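Home | Products | Guides | Spare Parts | Contact

We use cookies to remember your region and language. Accept | Settings

Filed under: Set-up Guides, Workroom and Wall Storage

Sokix Resdale Shelf and Rail Set
Section 3: Hanging items under the shelf and placing a lamp

Read Section 2 before you start. The shelf must already be on the wall and checked with a level. If the shelf moves when you press on the front edge, go back and tighten the bracket screws. Do not hang anything until it stays put.

You will need a pencil, a tape measure, a Phillips screwdriver, and a soft dry cloth. Most people also want a step stool. Have a second person hold the clips if you are working over a bench.

3.1 Planning the row

1. Lay out everything you want to hang on a table or on the floor, in the order you want it.

2. Put the tallest item at one end. Long items in the middle of the row get bumped by the things on both sides.

3. Leave enough room between items for your hand. Test this by picking each one up from its place in the layout without touching the next.

4. Mark the underside of the shelf lightly in pencil where each clip will go. Stay 3 inches away from either end of the shelf. The panel is drilled for its wall brackets there and screws will not hold well.

Note: Pencil wipes off the finish with a damp cloth. Ink and grease pencil do not.

3.2 Fitting the clips and brackets

1. Hold the clip flat against the underside with the open side facing you.

2. Start both screws by hand, two or three turns each.

3. Tighten the screws evenly, going back and forth between them. Stop when the clip no longer turns.

4. Pull down on the clip with two fingers. If it shifts, take it off and move it 1 inch to the side. Do not reuse the same holes.

5. Fit the small brackets the same way. They sit low against the shelf and are meant for flat things such as rulers and thin trays.

CAUTION: Use only the short screws from bag 17. The long screws in bag 19 are for the wall brackets and will come through the top of the shelf.

CAUTION: Do not hang anything from a power cord. Hang a tool by its handle or by the loop supplied with it, and keep the cord clear of the floor.

3.3 Chargers and corded items

Anything that plugs in should hang at the end of the row closest to the outlet. Run the cord down the wall and fasten it with the Brania cord clips (sold separately) or similar. Keep batteries out of a charger that is not in use, and leave open air on all sides of a charger that is.

3.4 Placing a lamp next to the shelf

A hanging lamp with an open-bottomed shade works well beside the shelf - it lights the work surface and most of what hangs underneath. Hang the lamp from its own ceiling or wall fitting. The shelf is not made to carry one.

1. Turn the power off at the breaker before you touch the fitting.

2. Set the height so the bottom rim of the shade is a little above your eye level when you are seated.

3. Leave a gap between the shade and the end of the shelf, and swing the shade gently by hand to be sure the two do not touch.

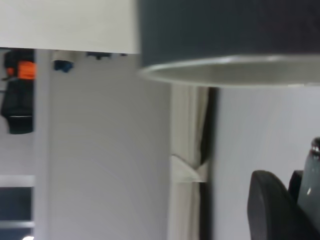
4. Turn the power back on and sit where you normally work. If the bulb shines in your eyes, raise or lower the shade a little at a time until it stops.

5. Reach for each hanging item in turn. If your arm hits the shade, move the item farther along the row - this is easier than moving the lamp.

Note: Follow the lamp maker's limit for bulb wattage. A shade that feels hot to the back of your hand is too close to the shelf or has the wrong bulb in it.

3.5 Care

Dust the underside when you dust the top. Check the clip screws after the first month and again whenever you add something heavy. Wipe metal rims and clips with the dry cloth only; spray cleaners leave spots.

Replacement clips are part number 1146 and come in the same finish as the originals. Macaraeg shelves from before the Resdale range use a wider clip and the two do not interchange.

Guide text by Halima Obi. Last checked in August.

Continue to Section 4: Adding a second shelf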